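The Mending and Folding Table: a gallery

Welcome in, and thank you for stopping by our little page. The fabric afternoons at Dalness have been going for 11 winters now, and every year we promise ourselves we'll put up a proper gallery, and every year the kettle goes on and the scissors come out and it somehow slides to the next one. Well, it's finally up! There is only the one picture so far, with some notes to go with the rest of the afternoon, and we'll keep adding to the page as people send things in.

For those who haven't been, the idea is a simple one. You bring whatever cloth has been piling up at your place – old curtains, a doona cover with one good half, the remnants you bought on sale and then couldn't face – and we spend a few hours sorting, pressing, folding and swapping. Tea and coffee are on us. If you can bring a plate to share, lovely, and if you can't, come anyway.

The swap pile

Solid colours go at one end and prints at the other, and the in-between things (stripes, mostly, and anything with a border) end up wherever there's space. Last February we took in 66 pieces over a single afternoon, and the florals were spoken for before the scones were out of the oven. If you're after something in particular, our advice is to come early and be a little bit shameless.

The heavy stuff

Upholstery cloth gets its own corner these days. It doesn't play nicely with the lighter cottons, and a big enough roll of it will crease everything underneath. We had a lovely length of grey wool from Stukari come through at the start of winter, and it has since become two cushions and a very smart draught stopper.

Purple floral

Pink blossoms on a dusty purple, spread over the pale tabletop and heaped up into a good soft peak, with the top fold coming down to a point where it's being held. I have a real weakness for this sort of colouring, and it goes with far more than you'd think – greys, creams, even a mustardy yellow if you're feeling brave.
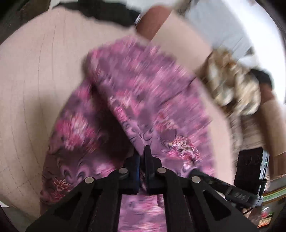 The button tins

We tipped the tins out and started again this year, which was a bigger job than any of us bargained for. There must be around 800 buttons in there, and a surprising number still have their thread on. Anything with a shank is in the tall tin from the Dustomlow fete, and the flat ones are in the biscuit tin with the dented lid.

The Lapiņa fold

This is the one everybody asks about, so it may as well have its own little entry. Fold the piece in half lengthwise, selvedges together, then in half again, and roll it loosely from the cut end until you have a bundle about the width of your hand. It stands up nicely in a basket or a drawer, and you can see all your colours at once without digging.

Coming along

We start at one in the afternoon and go until the light fades, or until the biscuits do. There are 21 chairs and plenty of elbow room, and the side door is the one to use, as the front one sticks in the damp. Bring your own scissors if you're fond of them, and pop a bit of ribbon on the handles so they find their way home with you.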